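Painting interior doors a loud color: who has done it?
Home & Paint board, thread started 29/11/2021

hallway_hen
We closed on our place in Elmont in March and every single interior door is the same tired off-white. I want color! Big, happy, ridiculous color on all those lovely raised panels. My sister thinks I'll regret it by spring. My other half wants to "start with a sample card." Talk me into it (or out of it, I guess).

Reply 1, Eylül Duman
Do it do it do it. I painted ours yellow and I still grin every time I come down the hall. Two coats over a tinted primer, and the primer matters more than the paint, because yellow covers like weak tea. Ask for gray or pale ochre under it, never plain white. 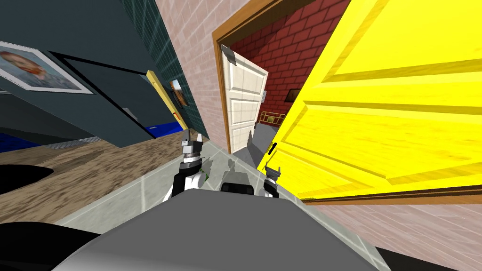

Reply 2, oldtrim26
Going to disagree on the primer. I've done 29 doors for family over the years and gray under yellow goes greenish on me every time. White, then three thin coats. Also take the door off its hinges, lay it flat, and paint the recesses first, then the panels, then the rails. Brush for the molding, small foam roller for everything else.

Reply 3, hallway_hen
Oh no, now I have two primers to worry about. What about the walls next to it? The hall opens right onto the den and there's a lot going on in there already.

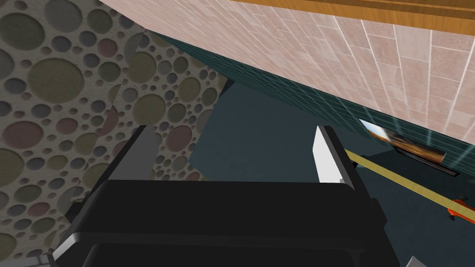
Reply 4, Eylül Duman
Busy walls are fine if you borrow from them! Pull one of the quieter shades out of the pattern and use it for the baseboards or a rug, and the bright door gets to be the loud one. With dots in olive, dusty pink, gray and tan like these I'd go for the olive. My Julano rug is close to that and it calms the whole hall down.

Reply 5, polat_paints
Satin or semi-gloss, please, whatever color you land on. Flat paint on a door shows every fingerprint, and panel edges collect dust like you wouldn't believe.
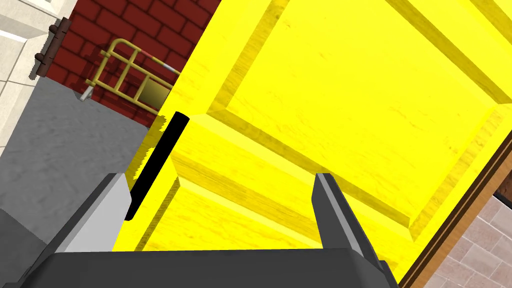 And sand between coats with something really fine. Wipe it down, let it sit overnight, then go again. I rushed mine once and it stuck to the stop strip for a month.

Reply 6, oldtrim26
Agree with all of that except semi-gloss. It shows every dent in an old door. Satin.

Reply 7, nedulley_nan
I went the other way and kept the frames brown wood with bright doors. Love it! Saves you taping all that trim, too.
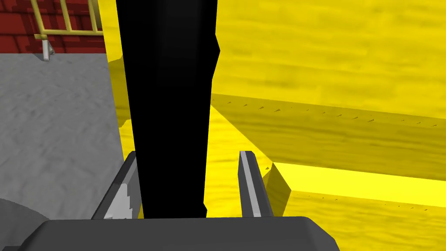 Tall and black, between the two fingers

Reply 8, hallway_hen
Okay, I'm sold. Yellow, satin, brown frames. Starting with the closet door so I can fight about primer with myself in private. Will report back!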